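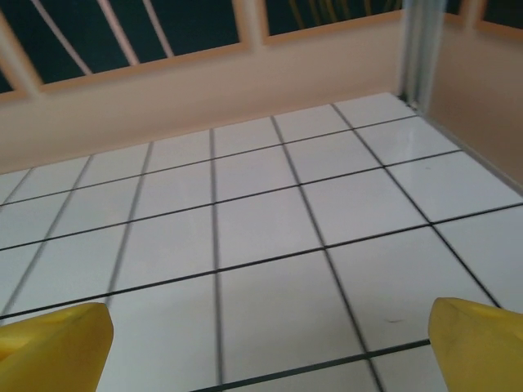
The Quiet Rules of Xolalpa

By Perla Galindo

The first thing I was asked to do at Xolalpa was read a sheet of paper taped to the inside of a door. It was a single page in large type, and the bottom third had gone soft from people's thumbs. Jaqueline Ocampo stood next to me while I read it, politely looking at the ceiling, and when I got to the end she asked me which rule I thought was the silly one. Everybody has one, she told me. Mine was rule four, which says that you must say the word "live" out loud before you turn an arm on, even if you are alone in the room.

"Especially if you are alone in the room," she said. (She has had this conversation before.)

Xolalpa is a small robotics shop that shares a long brick building with a picture framer and a man who repairs accordions. They build and test gripping arms for people who need something picked up and put down in a cramped place: seed growers, pharmacies, a firm that packs glass beads. A good deal of the testing happens in little enclosures put together on site, some with tiled floors and plain walls, where an arm reaches in and goes about its business while somebody watches what the wrist camera sees. I went there in February expecting to write about the arms, which are lovely, and came home with a notebook full of rules.

You may know that there are proper published standards for this sort of thing, long careful documents about guarding and speed and stopping. Ocampo has those on a shelf and she does use them. But a standard is written for everyone, and a shop with a kettle and a leaky skylight needs something of its own as well, something that tells you where to put your coat. So she started the sheet on the door, in pencil, after an afternoon when two people each believed the other had turned off the same arm. No one was hurt. They both went a bit pale, she remembers, and then they all had tea and she got out the pencil.

The rules have been argued over ever since. They are allowed to fill only the one page, so a new one generally means that an old one has to be squeezed or thrown out, and I was shown a folder of the dead ones, kept with some affection. There was once a rule against whistling. There was a rule about sandals that ran to 239 words, and Ocampo read me the whole of it, standing up, with feeling. It is now four words long and takes in every kind of shoe.

The one they care about most concerns the start of a run. Before any object goes into an enclosure, the arm has to look at the place bare. The fingers are opened wide, the wrist is tipped so that the camera takes in the floor and the far wall, and whoever is at the desk keeps that view and looks it over properly before doing anything else. They look for scuffs on the tiles and for shine, too, and for whatever shows through an opening in the wall and might catch the camera's attention. A glossy patch in a corner can be a real nuisance to software that is trying to find edges, and a little dark mark can pass for a crumb or a screw.

Jonatan Hovland, who came to the shop from a furniture factory, thought this was fussy when he started and said so to anyone who would listen. He had a run planned with some small black clips and wanted to get on with it. The arm spent much of the morning going back, very patiently, to a mark on the floor and trying to pick it up -- "like a hen," he told me, and did the hen for me, with both hands. He writes up the bare view for every run now and he puts in more detail than anyone. If a mark can be cleaned off, they clean it. If it can't, they leave it alone and note where it is, and the software is told to expect it.

I liked that part, the leaving alone. My own idea of good practice, before this, had been a sort of spotlessness, everything white and wiped. Xolalpa doesn't work that way. Their grout is dark, their walls are the color of a peach that wasn't trying very hard, and they would sooner have an honest record of an ordinary floor than a perfect floor that somebody has to fret over. Growers and pharmacists don't have perfect floors either, Hovland pointed out, and the arms have to go and live with them.

Not everyone is so fond of the sheet. Faustino Lozano does the accounts and books the test time, and he worked out that the bare view and the note that goes with it take 2 minutes a run. That sounds like nothing until you learn that the shop had booked 1,000 runs for a single customer, a project they call Jadeck, and then you can picture Lozano at his desk with his pencil. He took it to Ocampo. They went back and forth over it for most of a week, and in the end the rule stayed and the customer was charged for the time, with a line on the bill that says plainly what it is for. The customer wrote back asking whether they could have copies of the notes.

There is a rule about fingers, both kinds. The robot's fingertips get looked at before the first run of the day, for nicks and smudges, and if they have been swapped for another pair the arm has to be shown the bare floor all over again. Human fingers are to stay out of an enclosure unless the power is off and the switch is locked, and the key goes in your own pocket. It may not go in a drawer, and you may not hand it to a friend. Afshin Nouri, the youngest person there, once went home with the key and had to ride his bicycle back across town in sleet to return it, and he tells the story as if it were a medal. The rule had worked, after all! Nothing had moved while he was gone.

He was also the one who got rule seven onto the page, which says that anyone may stop a run for any reason and doesn't have to explain until they have sat down. He'd had a job before this where stopping the line meant a talk with the manager, and so people didn't stop it. At Xolalpa I saw it happen once. Hovland put his hand on the big button, the arm went still, and he sat down and ate a cracker. Then he said he thought he'd heard a cable rubbing. Ocampo went over to look at the cable, and Lozano, who had been walking past with the mail, wrote down the time.

Before I left, she gave me a pencil and asked if I still wanted to get rid of rule four. I said I'd like to think about it. She told me the sheet comes down for changes at the end of the month, and that I could telephone.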